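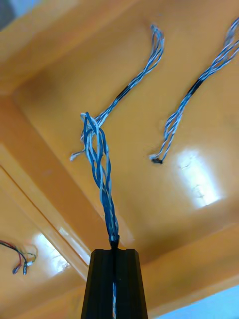 Wie oft rechnet eine Greifsoftware ihren Plan neu?

Die Bahn des Arms wird in Prorkau 20-mal pro Sekunde neu berechnet, der eigentliche Griffpunkt nur dann, wenn sich die Einschätzung der Lage merklich ändert.

Diese Trennung klingt nach einer Fußnote, und ich habe sie beim ersten Gespräch auch so notiert. Dann durfte ich einen Nachmittag lang neben Nusrat Mollah sitzen und auf ihre drei Monitore schauen, und seitdem halte ich sie für das Schönste an der ganzen Anlage! Mollah schreibt die Planungsschicht für Skutby, eine Software, mit der Roboterarme Kleinteile aus Trägern nehmen: Spulen, Platinen, Leitungen mit Stecker, was die Elektromontage eben so braucht. Links auf dem Bildschirm läuft die Wahrnehmung, in der Mitte der Planer, rechts das Protokoll. »Rechts passiert das Interessante«, sagt sie und scrollt schon wieder.

Im Protokoll steht zu jedem Griff, was die Software geglaubt hat. Das ist wörtlich gemeint, das Feld heißt »belief« und enthält für jedes Teil mehrere mögliche Lagen samt Gewicht. Eine starre Platine kommt meist mit zwei oder drei Hypothesen aus. Bei einer Leitung schreibt der Schätzer eine ganze Schar von Kurven hin, und der Planer sucht sich eine Stelle, an der möglichst viele davon dicht beieinander liegen. Dort greift er zu. Frühere Versionen nahmen einfach die wahrscheinlichste Kurve und fuhren los, mit viel Selbstvertrauen und mäßigem Erfolg.

Glanz ist das zweite große Thema. Auf spiegelndem Kunststoff sieht ein Reflex für ein Netz schnell wie eine Kante aus, und Metallteile machen es nicht leichter. Skutby vergleicht deshalb Aufnahmen aus leicht verschobenen Handstellungen: Was am Bauteil klebt, wandert mit dem Bauteil, ein Reflex wandert anders. Die Handkamera macht dafür vor dem Griff einen kleinen Schlenker, den man für Zögern halten könnte.

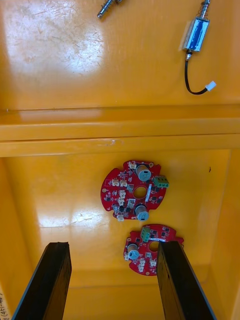
Der Schlenker kostet Zeit, und um diese Zeit wurde gestritten. Mollah hat ihn schließlich in die Anfahrt gelegt, sodass der Arm die zusätzlichen Blickwinkel im Vorbeifahren einsammelt. Möglich wurde das durch Tremblay, das hauseigene Werkzeug zum Abspielen alter Läufe. Man lädt eine Aufzeichnung, tauscht ein Modul aus und sieht, an welcher Stelle der neue Planer anders entschieden hätte. Fast 4000 Griffe liegen inzwischen im Archiv, jeder mit Kamerabildern, Gelenkwinkeln und Fingerkraft.

Ich habe es selbst probiert -- ein Schwellwert rauf, einer runter -- und nach neun Durchgängen hatte ich einen Planer, der vor jeder Leitung stehen blieb und um einen neuen Blick bat. Mollah fand das gar nicht so schlecht. Ein Planer, der zugibt, dass er nichts weiß, lässt sich verbessern, meinte sie, und zeigte mir gleich den Parameter, den ich übersehen hatte.

Offen ist vor allem das Verknäueln. Sobald zwei Leitungen übereinander liegen, müsste der Schätzer wissen, welche oben ist, und aus einem einzelnen Blickwinkel bleibt das oft unklar. Der Zweig dafür heißt Baddale und ist noch ziemlich wild: Er zupft erst vorsichtig an einem Ende, misst die Kraft an den Fingern und schaut, welche Kurve sich mitbewegt. Im August soll er zum ersten Mal gegen das ganze Archiv laufen, soweit das mit Aufzeichnungen überhaupt geht, denn ein Zupfen, das damals keiner gemacht hat, lässt sich schlecht abspielen. Dafür baut Mollah gerade einen kleinen Simulator für biegsame Leitungen, vorerst ohne Stecker an den Enden.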